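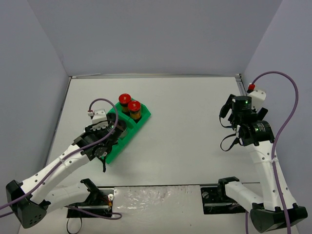 ## 4. Installing the Pledow Under-Desk Cable Tray

This section covers mounting the tray, routing cables and fitting the power strip. Read section 3 (Parts and Tools) first. The procedure applies to tray model 2232 and to the older Kiani tray when used with the adapter plates.

### 4.1 Before you start

- Unplug all equipment on the desk, including chargers.
- Check the thickness of the desktop. The short screws (bag A) are for desktops of 16 mm or more. For thinner tops, use the clamp kit, sold separately.
- Do not mount the tray to glass, stone or hollow-core tops.
- If the desk is height-adjustable, lower it fully before unplugging it.

**Caution:** Do not use the long screws (bag B) on the desktop. They are for the adapter plates only and can break through the upper surface.

### 4.2 Mounting the tray

1. Hold the tray against the underside of the desktop with the open side facing the rear. Leave a gap of at least 2 in. between the tray and any crossbar, leg or moving part.
2. Mark the center of each slot with a pencil.
3. Remove the tray and drill a pilot hole at each mark. Wrap tape around the drill bit to set the depth. The hole must not be deeper than the screw.
4. Start the bag A screws by hand. Leave the heads slightly proud of the surface.
5. Slide the keyhole slots over the screw heads and push the tray sideways until it stops.
6. Tighten the screws with a hand screwdriver. Do not use an impact driver.
7. Pull down on each end of the tray. If it moves, remove it and check the pilot holes. A stripped hole must be filled and redrilled, or the tray shifted to fresh wood.

**Note:** On desks with a rear crossbar, the tray may be turned so that the open side faces the user. Cable capacity is the same in either position.

### 4.3 Fitting the power strip

1. Place the power strip in the tray with the outlets facing up.
2. Pass the two hook-and-loop straps through the floor slots and around the strip. The straps must not cover the switch or the reset button.
3. Feed the supply cord out through the end notch. Fit the rubber grommet in the notch before closing it.
4. On a height-adjustable desk, raise the desk by hand crank, or from a temporary supply, to its top position. Confirm that the supply cord still has slack. Lower the desk again.

**Warning:** Plug the power strip directly into a wall outlet. Do not connect it to another strip or to an extension cord. The combined load must not exceed the rating printed on the strip.

### 4.4 Routing cables

1. Run power cables along the rear wall of the tray.
2. Run network, audio and display cables along the front wall.
3. Coil excess length in loose loops and secure with the reusable ties. Do not fold cables flat or pull ties tight enough to dent the jacket.
4. Label both ends of each cable. Label sheets are in bag C.
5. Place power adapters side by side, not stacked. Leave the vent slots beneath them open.
6. Close the tray cover and press until both latches click.

### 4.5 Final check

1. Plug in the power strip and switch it on.
2. Turn on each device in turn.
3. After one hour of normal use, open the cover and feel the adapters. Warm is normal. If one is too hot to hold, switch off the strip and disconnect that adapter.
4. Retighten the mounting screws after the first month.

For replacement latches, straps or grommets, quote part kit 400 when ordering. Adapter plates for Kiani trays are listed in section 7.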